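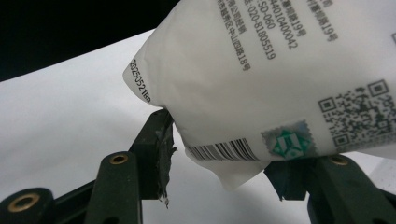
2022-08-20

5 min read

Paste again. I know I said in July that I was finished with paste and would go back to sewing supports like a sensible person, but the Drillidton ledger came out of its box this morning for another look and the spine linings are lifting in exactly the places where I was so pleased with them, so paste it is.

For anyone reading who wasn't here for the first round: the ledger is number 3624 on our job list, a tight-back account book in calf, with a text block that is in lovely condition and a spine that is not. Somebody mended it long ago with animal glue, thick as toffee, and most of what I did in the spring was getting that off with damp poultices and a great deal of tea (the tea was for me). The new linings went on with wheat starch paste made to the Melnyk recipe, which I have used for years and love dearly, and they held well enough at the head and tail. It's the middle panels that have let go.

Zohreh Parsa came over from the print side at eleven and we had a good long talk about it, some of it even useful. Her view is that the paste was overcooked. My view was that it was fine, but then I found my own note saying "left it on while answering the door", so she may well be right and I have told her so. She also thinks I strain it too soon. I've always strained warm because it goes through the sieve so nicely, but she lets hers set right through and then pushes it through the horsehair twice, and having felt hers between finger and thumb I must say it is silkier than mine.

So, today's batches, written down properly for once.

Batch A, the old way. One part starch to five of water, 200 ml of water in all, soaked overnight, cooked in the small enamel pan and stirred the whole time. It began to turn at 64 degrees on the glass thermometer, going from milk to something more like thin custard, and I kept it going for half an hour after that. Strained warm. It looked perfectly nice, a bit stringy off the brush.

Batch B, Zohreh's way. Same starch, same water, same pan (washed!), but a lower flame and a longer cook, and then left alone under a plate until it had gone quite stiff. I went and did the Vandik boxes in the meantime, which wanted doing anyway. Strained cold, twice, and let down with a little water in the bowl until it dropped off the brush in soft lumps. Much better feel. I worked it in the bowl for longer than I usually have patience for and it kept improving, so I'm going to stop being lazy about that.

Pasted out six strips of the thin kozo, three from each batch, onto offcuts of the old calf, and put them between blotters under the light weights. I very nearly used the heavy ones from the nipping press out of habit. Please don't move them if you need the bench, just work round them.

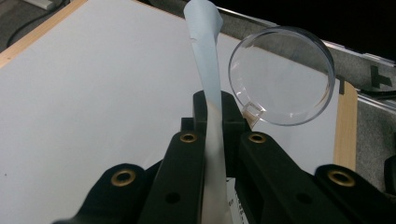 White paper strip and clear round disc, over the white board.

One thing I do want to remember. The calf offcuts were drinking the paste much faster than I expected, and the flesh side had gone matt before I'd got the kozo down. If the spine is doing the same then it hardly matters how well the paste is cooked, the paper is being laid on a surface that has already had its share. Zohreh suggests sizing first with a very thin coat, letting it dry, and then lining as normal. I used to do this on parchment and can't think why I stopped. I'll try it on the next set of offcuts, both batches, and leave the ledger in its box until I've seen them peel.

The Pullport order still hasn't turned up, so we are low on blotter and on the wider linen tape. There's enough tape for the two pamphlets but not for anything bigger. If it arrives while I'm out, would somebody kindly open the parcel and check the blotter is the plain white and not the grey, as I don't want the grey anywhere near the ledger.

Leftover paste is in the fridge in the two jars, A and B on the lids. It will do for a few days if nobody dips a dirty brush in it. Batch A is fine for boxes, so do help yourselves, but leave me B.

To do: size and line the second set. Ask Zohreh where she got her horsehair sieve. Find the bone folder with the chipped end, which was by the sink yesterday and now isn't.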